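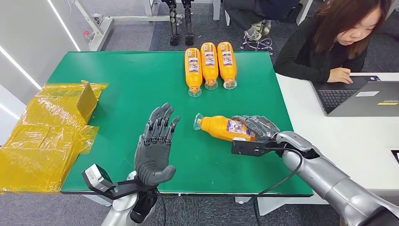 By the Tilldale Science Pages Desk
2011-11-28

Bottles and Their Parts

A bottle is a container with a narrow opening. Most bottles have three main parts: the body, the neck and the cap. Each part has its own job.

The body holds the contents. The four bottles on the green table have orange bodies. Color can be mixed into plastic before it is shaped, so the color goes all the way through and does not rub off.

The cap closes the opening. The caps on these bottles are clear, and the ones in the back row have a rim that flares out. Many caps have a thread inside — a raised line that winds around in a spiral. A matching thread on the neck pulls the cap down as it turns. Other caps have no thread and snap on.

The label carries the printing. A label that wraps around the middle of a body has more room for words and pictures than a small sticker.

Why does a bottle roll?

A round bottle standing up rests on its flat base. A round bottle on its side touches the table only along a thin line. A small push makes it roll. Bottles lying side by side in a row can block each other, but the ones at the ends are still free to move away.

Try it

You need an empty plastic bottle with its cap on, a tray and a ruler.
Lay the bottle on the tray. Lift one end of the tray slowly until the bottle rolls. Measure how high the end is.
Stand the bottle up and repeat. Write down both heights.

Words to know
Thread: a spiral ridge used for screwing parts together.
Rim: the outer edge of something round.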